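Datura Bench 1630 – framed worktable with wood top
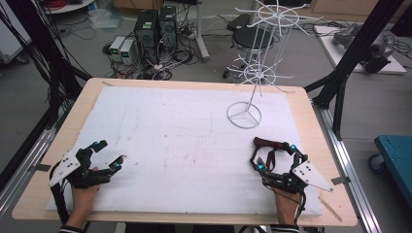 Datura Bench with white work mat and two-tier wire rack.

The Datura Bench is a rectangular worktable for light assembly, layout and sorting. The wood top has rounded corners and sits in a gray aluminum extrusion frame, with side rails running the length of the top. Black vertical posts rise from the frame at the corners and can be used for routing cables or mounting lights. The top lifts out for replacement.

Dimensions and load
Top length: 1630 mm
Top width: 1000 mm
Rated load, evenly distributed: 12 kg per shelf accessory; see the Urngate load sheet for the top
Assembly: 3 hex keys, supplied

Work mat
The white mat covers most of the top and leaves a border of bare wood. It takes pencil, so outlines and reference lines can be drawn directly on the surface. Pencil lines can be erased; ink and pigment may leave a permanent mark. Fix the mat to the side rails with tape tabs, one per side. Mats are sold singly and are not included with the frame.

Pandar wire rack
White, freestanding. A circular base ring with three spokes carries a central rod and two tiers of radiating arms. The upper tier is finished with a ring. Load opposite arms evenly and keep the base fully on the mat – an overhanging base ring will tip. The rack is ordered separately.

Care
Wipe the top with a damp cloth and dry at once. Do not use solvent on the mat. Check frame bolts after the first week of use.

Frame and top are supplied by Bodnár. Orders placed from 1 December 2025 ship with the revised corner brackets, which also fit earlier frames.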